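Ticket: Spare gripper fingers and a second power supply for the two-arm table
Queue: Equipment requests
Status: Waiting on quote
Opened in December

Hi all, me again with the shopping list! This started as a fault ticket and it's turning into a budget one, so I moved it over here. Short version: the left arm keeps dropping out when both arms move at once, and I think we should plan for parts now instead of borrowing from the other stations every time (they're being very nice about it, but still).

What I've tried so far -- swapped the power lead, reseated the connector at the base, ran each arm alone for a whole morning. Alone, they're both fine. Together, the left one faults out, usually in the middle of a pick. I put the supply from the next station on it and got 4 clean hours, so I'm pretty sure we're asking too much of one shared supply.
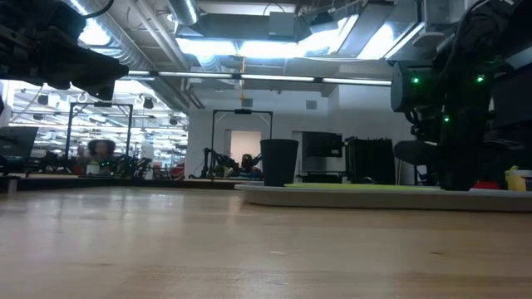 So, money. Pretar quoted me $1658 for a second supply with the cable kit, and that includes shipping. Huet has one that's cheaper, but the plug is different and we'd need an adapter, and I really don't want another adapter in this setup. I'd also like four sets of spare fingers from Rudanance while we're at it. They wear faster than I planned for, and ordering them one set at a time costs us a fortune in postage.

Update, 2:15 pm: Pretar says two weeks if we order before the holiday shutdown. After that they wouldn't give me a date at all.

Update, 4:40 pm: asked whether this can come out of the Drarnard project budget or if it has to wait for the new year. If it has to wait, I can run one arm at a time and push the two-handed tasks back -- not great, but we'd live. Could somebody with approval rights look at the quote? It's attached. I'm leaving this open until I hear back, and I'll add the finger prices when Rudanance sends them over.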